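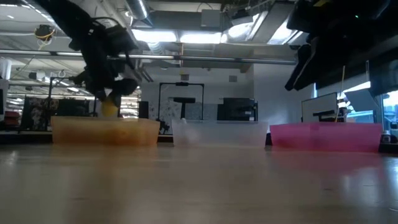
Issue 417, p. 2

Home News Workshops Projects Parts Archive Contact

Last updated: December

Sorting produce with two arms: an interview with Zoi Tzavaras

Zoi Tzavaras built her first arm on a kitchen counter and her second in the shared workshop at Gillies, where both are now bolted down. The pair is called Skuker. Its present job is to pick up small items of produce and put them in plastic bins, one kind to a bin.

The bins came before the software. Tzavaras wanted low walls so that a wrist would not have to lift far, and different tints so that a person watching could tell at once where an item was meant to go. "The orange one and the pink one are easy to talk about," she says. "The clear one is harder for the cameras. You see the table through it, and the rim is the only edge you can rely on."

She puts most of her early failures down to the rim. A grip would be sound, the move across would be sound, and the item would then catch on the edge on the way down. Her fix was a fixed approach height above each bin, followed by a slow drop and a release. It costs time on every pick. She has not tried to win it back.

Each arm has its own controller and its own power supply. Iason Drakos, who wrote the motion code, wanted a single controller for both. Tzavaras refused. "If one side faults, I want the other to hold position," she says. "With one controller I have two arms falling on the table."

Garlic was a late addition. Lemons are close to regular, and the fingers settle on them from most angles. A bulb has a neck, a flat root end and skin that slides. "We close on the widest part and stop early," Tzavaras says. "Squeeze harder and the skin moves, and the bulb turns with it."
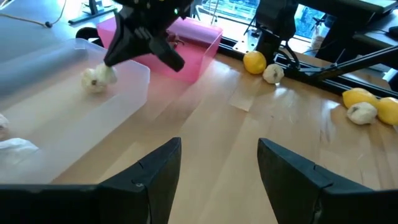
Wrist cameras and daylight

The log for the current build holds 3,736 picks, of which 637 are marked as failed. Tzavaras sorts the failures by cause, and glare is on the list. The workshop has large windows, and she will not cover them because other members need the light. Exposure on the wrist cameras is locked before each run – automatic exposure shifted whenever a finger crossed a bright part of the table.

Drakos would like to move the bench. "He is right," she says, "but then I calibrate everything again."

Her next change is to the fingertips. She has a set of softer pads from Tarkovance waiting to be cut to size, and she plans to fit them to one arm only and compare the logs.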